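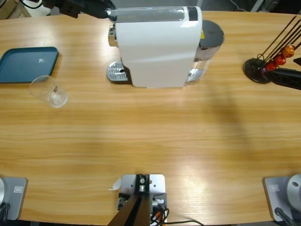 Zwischenbericht an die Förderstelle
Vorhaben: Begleitung betroffener Grundeigentümer beim Bau der Erdkabeltrasse Levden - Tustthorpe
Berichtszeitraum: April bis Juli
Vorgelegt von: Abrehet Feyisa, Projektleitung

1. Stand der Arbeiten

Im Berichtszeitraum wurden die Gespräche mit den Eigentümern und Pächtern im südlichen Abschnitt abgeschlossen. Von den 35 betroffenen Betrieben haben 30 einen Erstberatungstermin wahrgenommen. Drei Betriebe haben schriftlich mitgeteilt, dass sie sich anwaltlich vertreten lassen und keine Beratung wünschen. Mit den übrigen zwei Betrieben stehen die Termine noch aus; in einem Fall ist die Erbfolge ungeklärt, im anderen ist der Pachtvertrag zum Ende des Wirtschaftsjahres gekündigt.

Die Beratungen fanden überwiegend auf den Höfen statt. Die Sprechstunde im Gemeindehaus Levden wurde weniger genutzt als geplant und wird ab August nur noch alle zwei Wochen angeboten. Die frei werdenden Stunden gehen in die Nachbereitung der Hofbesuche.

2. Trassenverlauf

Der Vorhabenträger Gisonier hat im Mai eine geänderte Planung für den Abschnitt 2 vorgelegt. Die Trasse rückt dort weiter nach Osten und umgeht die Niederung am Pengbach. Damit entfällt die Querung von vier drainierten Ackerflächen. Neu betroffen sind dafür zwei Grünlandflächen und ein Feldweg, über den die Milchabholung eines Betriebs läuft. Wir haben die neu betroffenen Bewirtschafter angeschrieben und mit beiden gesprochen.

Offen ist weiterhin die Breite des Arbeitsstreifens. In den Unterlagen vom Frühjahr war er schmaler angegeben als in der aktuellen Fassung. Gisonier begründet das mit der getrennten Lagerung von Ober- und Unterboden. Fachlich ist das nachvollziehbar, die Ernteausfallberechnungen müssen aber für alle Flächen neu erstellt werden. Wir haben um eine verbindliche Angabe je Flurstück gebeten, bisher liegt sie nur für den Nordteil vor.

3. Bodenschutz und Drainagen

Für die Beweissicherung wurden 100 Bodenprofile aufgenommen und den Eigentümern in Kopie übergeben. Auf mehreren Flächen südlich von Tustthorpe stimmen die vorhandenen Drainagepläne nicht mit der Lage im Feld überein. Die Pläne stammen zum Teil noch aus der Flurbereinigung und wurden nie nachgeführt. Das Ingenieurbüro Peng ortet die Sammler dort jetzt neu. Die Ergebnisse sollen vor Beginn der Vermarkung vorliegen.

Zwei Eigentümer haben Bedenken wegen ihrer Hausbrunnen geäußert. Für beide Brunnen wurden Wasserstand und Wasserqualität vor Baubeginn aufgenommen. Eine zweite Messung ist für den Herbst vereinbart - die Kosten trägt der Vorhabenträger.

4. Entschädigung

Der Entwurf der Rahmenvereinbarung liegt in dritter Fassung vor. Einigkeit besteht über die Flurschäden im Baujahr und über die Meldefristen. Strittig sind die Folgeschäden in den Jahren danach und die Frage, wer bei Setzungen über dem Kabelgraben den Nachweis führen muss. Der nächste Verhandlungstermin ist im September.

5. Mittelverwendung

Die Personalkosten liegen im Plan. Die Fahrtkosten liegen wegen der vielen Hofbesuche darüber, die Raumkosten darunter. Wir beantragen, die nicht benötigten Raummittel auf die Fahrtkosten umzubuchen. Der Gesamtrahmen bleibt unverändert. Die Belegliste ist als Anlage 2 beigefügt.

6. Nächste Schritte

- Erstgespräche mit den zwei verbleibenden Betrieben
- Neuberechnung der Ernteausfälle, sobald die Streifenbreiten vorliegen
- Abgleich der neuen Drainagepläne mit den Eigentümern
- Informationsabend in Tustthorpe im Oktober, Beginn 19 Uhr

Rückfragen zu den Anlagen bitte direkt an die Projektleitung.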